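Wiltholm (novel)

Wiltholm is a historical novel by Bohdan Sirko, first published by Nudatus. Set mostly in a fictional port town of the same name in the years just after the First World War. It runs to 143 short chapters, some only a paragraph long, and is the first of 2 books about the Onyshchenko family. The second is Dinon.

Plot

Marta Onyshchenko arrives in Wiltholm in December with her younger brother and a trunk that isn't hers. Finds work in a rope shed. The trunk belongs to a soldier reported dead, and letters inside it suggest he was planning to desert. Marta begins writing to his mother, at first to return the trunk, later pretending to have known him. The mother comes to visit. Most of the second half takes place over the four days of her stay, told in turn by Marta, the brother and the landlady.

The ending is left open. Dinon picks up the story eleven years on, with the brother as narator.

Background

Sirko worked as a ferry clerk before writing and has said the timetable chapters came straight out of that job. Early drafts had no landlady. She was added late, after his editor asked for someone in the house who disliked Marta. The working title was The Rope Shed.

Publication

First printing was 4,000 copies, hardback. A paperback followed with a new cover and a corrected family tree (the first had Marta's aunt down twice). The Portuguese translation is by Vanderleia Holanda, who kept the dialect words and put a short glossary at the back.

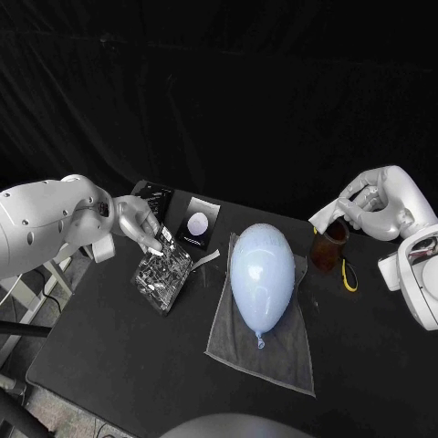

Reading time: 2 min

Reception

Reviews were mostly warm. The letters were widely liked, the brother's chapters less so, and several reviewers found the opening slow. Holanda's translation sold 2,663 copies in its first year, and was praised for its handling of the landlady's speech. Some readers complained about the lack of dates in the later chapters, wich makes the order of the last few letters hard to follow. A revised edition added months to the chapter headings but left the letters alone.

See also

Dinon (novel)
Epistolary novel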